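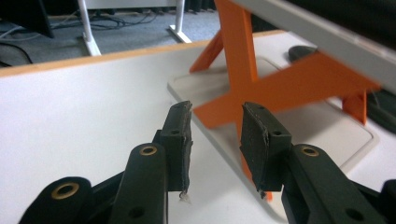 Notebook, rearing room and light trap, December

Trap run at the Predon hedge, dusk to first light. Actinic tube, egg boxes as usual. Mild, overcast, hardly any wind until the early hours, then drizzle. Mostly December Moths and Winter Moths, with one Mottled Umber on the outside of the box and a Chestnut tucked under the rain guard. The December Moths were all males again. Everything released into the bramble on the north side except one worn Winter Moth kept for the reference drawer.

The tube flickered for the first hour or so. I cleaned the contacts and it settled. If it does it again the starter wants changing before the next run. Spare is in the drawer under the sink, behind the pooters.

Rearing notes.

Emperor cocoons (Zandik batch). 24 in the net cage in the unheated porch. Weighed them all in the morning. 2 have dropped a good deal since the last weighing and feel hollow, so I have moved them into their own pot in case they turn out to be parasitised. If wasps come out, keep them, pot them dry and write the cocoon number on the lid. Last year we lost track of which wasp came from which cocoon and the record was no use to anyone.

The rest feel solid. Misted lightly with rainwater. I think we were misting too often last winter, as there was grey mould on the lower ones by the end of January and none on those hung near the top. This time it is once a fortnight, so every 14 days, and skip it if the porch walls are already damp. Please write it on the card when you do it. There is a gap on the card in November and I don't know if that was a missed misting or a missed entry.

Oak Eggar larvae. Small ones, overwintering on potted heather outside under fleece. Looked at the pots without disturbing them. Found larvae on most stems, sitting head down and not moving, as they should be. A blue tit has been at the fleece on the corner pot and made a hole. Patched it with a clothes peg and an offcut, which will do for now. Needs proper mesh.

Garden Tiger larvae. These are the ones that worry me. The ones kept indoors over the first cold spell woke up and fed on dock for a few days, then stopped, and they have been wandering round the lid since. I have put them back in the cold with dry leaf litter and a bit of moss. Either they should be kept properly cold or pushed right through on fresh food, and we have done half of each. My preference is cold. The outdoor tub is fine, all tucked down in the litter.

Foodplant. The dock behind the shed has been flattened by frost. There is some good dandelion along the Grimavier track, on the sheltered bank past the second gate, and it hasn't been sprayed. Bramble still green everywhere. Privet for the stick insects needs cutting fresh, the jar had gone slimy.

Eggs. Vapourer egg batch on the old cocoon by the window frame is still intact, left where it is. I went over the blackthorn for Brown Hairstreak eggs while there was light. Walked the Predon hedge on the south side only. Found eggs in forks on the young growth, nearly all at waist height or lower. The stretch that was flailed in autumn had none at all. The farmer has agreed to leave alternate sides from now on, so it is worth doing the same walk next winter and comparing. Marked twigs with white wool.

Microscope. Drew the genitalia of the worn November Moth group specimen from last month. It is autumnata as far as I can tell, but the preparation is poor and I tore one side getting it clear of the fat. Have put it in glycerol and will look again with fresh eyes. Keep it as aggregate in the records until then.

Records. Total for the year at this site has passed 700 rows in the spreadsheet, and a fair number of those still have no grid reference. I did the spring ones this evening. Summer is still to do. The Rácz traps are entered under two different site names, which I have not fixed yet. Use the longer name.

To do:
Starter for the actinic
Mesh for the heather pots
Reweigh the two light cocoons
More lidded pots, medium
Summer grid references
Second look at the November Moth slide
Check the porch thermometer against the one in the fridge, they disagree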